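Subject: Re: [pretden-books] October book: The Road to Stasach
Date: 23 September 2019

Dear all,

Thank you to Amber for her message, which I quote below so that everybody can follow. I finished the book two nights ago and I do not agree with her on the main point, so I try to explain it here before we all meet in October. 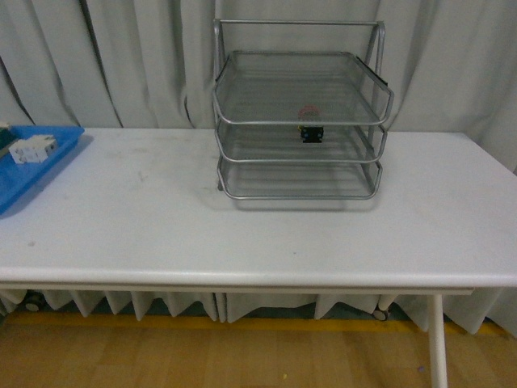

Berkay Çınar
List member and occasional reviewer, Pretden Books

Amber Van Loon wrote:

> I have now read the first half of The Road to Stasach and I must
> confess I am disappointed. The cover promises a journey of 1044
> kilometres with the band Pumis in their old van, and after 80 pages
> they are still in the garage, arguing over who pays for the tyres.
> I like music memoirs when there is music in them. Here we get the
> drummer's divorce, the drummer's mother, and a long chapter on
> soup. Does it get better? If not, I would propose that we take
> another title for October, while there is time to order it.
>
> Also, has anybody else got the Hoekstra paperback? The print in
> mine is very small.
>
> Amber

First the easy question. Yes, I have the Hoekstra paperback too, and the print is small. I read it with the strong lamp. The hardback has the same text but also a map at the front, and I would recommend it if your library can find one. With the map you understand much earlier why the road by the lake is such a bad idea.

Now the slow beginning. I agree that it is slow. I was also impatient with the tyres. But I think the author needs the garage, as later in the van nobody speaks for whole days, and we can only understand this silence if we have heard them quarrel before. When the singer gives back the money at the ferry, without one word, I had to put the book down for a moment. This would mean nothing to a reader who starts at chapter five.

The soup chapter I will not defend with the same energy. It has 20 pages and it could have six. Still, please do not skip the end of it, where the mother asks the drummer to play something on the kitchen table. It is the first time that we read how he plays, and the writer does not use any of the usual words for drums. I have read many books by musicians and they mostly tell me that a concert was loud.
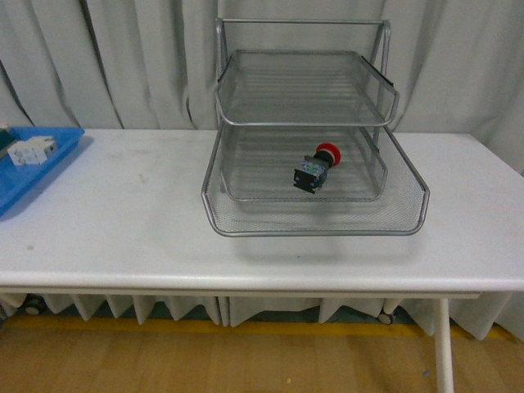
Silver mesh desk organiser on a white table.

What I find weaker is the last part. The writer arrives in Stasach, and suddenly he wants to tell us what he has learned. He compares the band with a marriage, then with a ship, and then with the country. I would have preferred that he describes the hall and the people who came. We do not even learn which song they played first, and he has talked of this choice since the garage.

One more thing, on the translation. In chapter nine the bass player is called "a serious instrument", and I suspect that this was a joke in the original. Does anybody on the list read the original and can check? It is on the second page of the chapter, near the bottom.

So my vote is to keep the book for October. If the majority wants to change, I will of course read the other one as well, but please let us decide this week, as my bookshop needs a long time for orders.

Amber, I would be glad if you continue until the ferry. If you still dislike it there, I will lend you something shorter.

With kind regards,
Berkay

2 replies
Share this message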